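Search this site Search Enter keywords
Last updated 25 June 2018
3 shares 0 comments

4.2 Grip faults on the packing task

The second group of faults came from the packing task, in which small household goods are picked from a bed and put into a cloth drawstring bag. We had expected this task to be easier than the shelf task of Section 4.1, as nothing on the bed is heavy and nothing stands behind anything tall. The results were worse. Of 128 attempts, 57 ended with a fault, and we stopped the work two times for safety reasons before the full set was complete.

We count as a fault any attempt in which the item left the fingers before the release command, or in which the fingers closed and held nothing, or in which they held something other than the item. The last kind needs some explanation. A bed cover is soft and it rises between the fingers when they press down. If the pads touch the cover on both sides of a small object, the controller reads a normal closing force and reports a good grip. The arm then lifts, and the cover is lifted with it. In the log file this looks the same as a success until the height check, which in our first version was made only at the end of the movement.

Figure 4 gives the layout used for the mixed-goods trials. The goods were chosen so that neighbours would behave differently under the same pads: a walnut close to foil-wrapped balls, flat packets close to a soft fuzzy ring. The order of picking was not fixed. The planner chose the next item by itself, from the size of the free space around it. 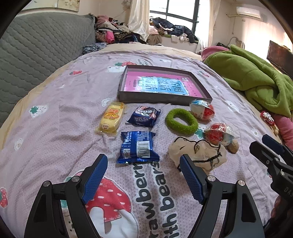

Figure 4. Mixed-goods layout on the printed duvet, with the gripper fingers open. The beige drawstring bag is the target for packing.

4.2.1 Three causes

Cause A: wrong target from the printed cover. The duvet carries a cartoon pattern, and the large strawberry in it is a clear red shape on a lilac ground. The detector was trained on goods lying on plain table tops. It gave the printed strawberry a score above the limit, and the planner, which likes free space, often preferred it to the real items. The fingers then went down onto flat cloth at full approach speed. We consider this the most serious cause, because the force stop acts late on a mattress: the surface gives way and the contact force grows slowly.

Cause B: sliding on foil. The blue pads have a fine diamond pattern which holds paper and cloth well. On the round foil-wrapped items the contact area is small, and the item turned in the grip during the lift. Raising the closing force reduced the sliding but damaged the foil, so we returned to the first setting. The walnut gave far fewer losses than the foil balls with the same setting. Our explanation is that the ridges of the shell catch in the pattern of the pad, but we did not measure this.

Cause C: cords of the bag. The thin black cords lay loose over the bag in most trials. When a finger passed under a loop and the arm moved back, the bag was pulled with it. Both safety stops belong to this cause. In the first, the bag was dragged over the bed and took several items to the floor. In the second, Hyun-seo Sung reached in to free the cord while the arm was paused but not locked, and the arm restarted after its normal waiting time. Her hand was touched by the outer side of the finger. She was not hurt – the speed was low – but the pause state should never have allowed a restart without a person confirming it.

4.2.2 Changes made

After the second stop, Ji-hoon Jang changed the pause state so that it now needs a key press at the Mesach console, and the waiting time was removed completely. The height check was moved to the first part of the lift. If the item is not free of the surface at that point, the fingers open and the attempt is written down as a fault.

For cause A we tested two solutions. A plain sheet over the duvet removed the false targets, but it also removes the reason for testing in a bedroom. We therefore added 2000 pictures of printed cloth without goods to the training set and kept the duvet as it was. Results with the new detector are given in Section 5. For cause C we have no good solution yet. The present rule is that the cords are tucked under the bag before each run, which a user at home would surely forget.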